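Les machines savent-elles faire un lit ?

Publié le vendredi 23 octobre 2020

On me demande souvent, quand je dis que je m'intéresse à la robotique, à quelle date on pourra acheter une machine qui s'occupe du linge. Je réponds en général que je n'en sais rien, puis la conversation passe à autre chose. J'ai voulu mettre par écrit où j'en suis sur la question, en me limitant à la chambre : le lit, le drap, le linge qui traîne dessus.

Commençons par ce qui marche. Un aspirateur autonome fait correctement les sols. J'en ai un depuis mars, il se coince sous le radiateur une fois par semaine et le reste du temps je l'oublie. Le lave-linge et le sèche-linge font leur part depuis longtemps. Entre les deux, il reste tout ce qui se fait avec les mains : sortir, trier, plier, ranger, tendre un drap. Dans mon appartement, ça représente 30 minutes par jour, chronométrées pendant deux semaines. Je ne connais aucune machine en vente qui m'en enlève une seule.

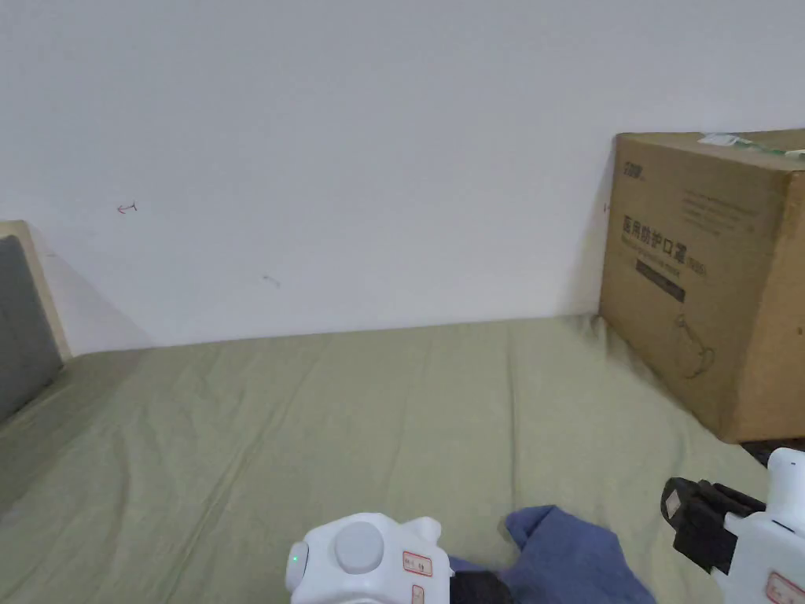 Un chiffon sur un drap paraît facile. Il ne pèse rien, il ne casse pas, il ne roule pas. Le problème est qu'il n'a pas de forme à lui. Une tasse posée sur une table a la même géométrie que la tasse d'hier. Un tissu froissé ne se retrouve jamais deux fois dans le même état, et une partie de sa surface est cachée par le reste. Pour le plier, il faut d'abord trouver deux coins, et rien ne dit qu'ils soient visibles.

Kalevi Saarela, avec qui j'ai partagé un bureau chez Tuominen, a travaillé là-dessus. Son montage pliait une serviette carrée, toujours la même, sur une table noire. Sur 300 essais, 66 donnaient un résultat qu'il acceptait de montrer. Avec une serviette d'une autre couleur, il fallait reprendre les réglages. Il en parle sans amertume, il trouve que c'était déjà bien.

Ce qui a changé depuis, c'est la manière de s'y prendre. Écrire des règles pour chaque pli ne mène pas loin. On préfère maintenant enregistrer des gens qui font la tâche, pince en main, avec une caméra au plus près des doigts, et faire apprendre les mouvements à partir de là. Cela demande beaucoup d'heures de gestes très ordinaires.

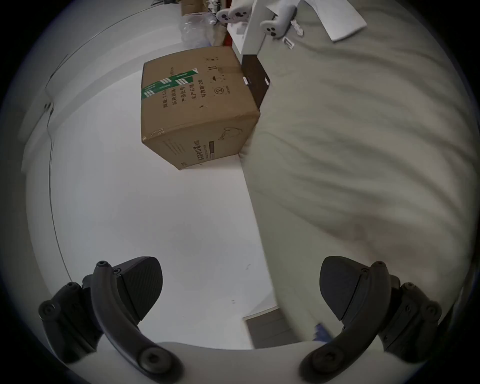

Il y a aussi la question du désordre. Dans les vidéos de démonstration, la pièce est souvent vide et l'objet bien au milieu. Chez les gens, il y a des manettes de jeu sur le lit, un papier plié, des cartons à côté. Avant de faire le lit, il faut décider de ce qu'on déplace et de l'endroit où on le met. Je fais ça sans y penser. Pour un programme, c'est une tâche entière, et sans doute plus difficile que le lit lui-même.

Dans un atelier, on peut tricher un peu. Chez Gengate, où j'ai passé 17 mois, les pièces arrivaient dans des bacs toujours orientés pareil, et quand une machine ratait trop souvent une prise, on modifiait le bac. Personne ne va redessiner sa chambre pour arranger un bras articulé. Enfin, pas moi.

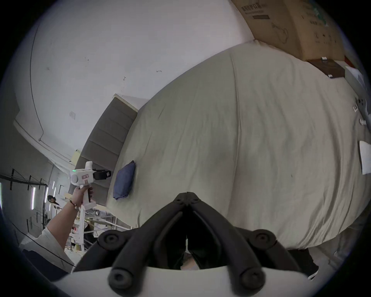 La couette est un cas à part. Elle est plus grande que la portée de beaucoup de bras, il faut donc se déplacer pendant qu'on tire, ou faire le tour du lit et recommencer de l'autre côté. Il faut tirer assez pour lisser, pas assez pour tout emporter. Quand je le fais, je me sers du poids du corps et je secoue. Aleksi Oksanen m'a fait remarquer que secouer est un geste que les robots évitent, parce qu'il est rapide et que la suite est difficile à prévoir. Ils préfèrent lisser par petites touches. Ça prend du temps, mais si on est au travail pendant ce temps-là, quelle importance ?

Reste la prise elle-même. Deux doigts suffisent pour pincer un tissu et le soulever. Pour savoir si on tient une épaisseur ou deux, c'est une autre affaire. Je le sens entre le pouce et l'index, une caméra doit le deviner d'après la façon dont le tissu pend.
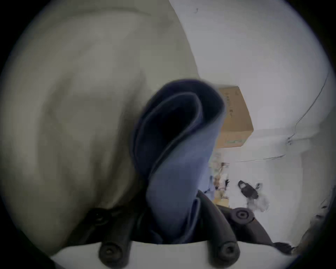
Où on en est, à mon avis

Pour le linge plié à plat, d'une taille connue, dans un lieu prévu pour : oui, presque, si on accepte de la lenteur et des ratés. Je verrais bien cela dans une blanchisserie avant de le voir chez un particulier.

Pour ramasser des vêtements et les mettre dans un panier : bientôt, je pense. La précision demandée est faible et on peut s'y reprendre.

Pour faire un lit dans une chambre habitée : non. Je ne donne pas de date, j'en ai donné une en arrivant chez Gengate et elle est dépassée.

Je reviendrai sur la vaisselle dans un autre billet, j'ai encore des notes à trier.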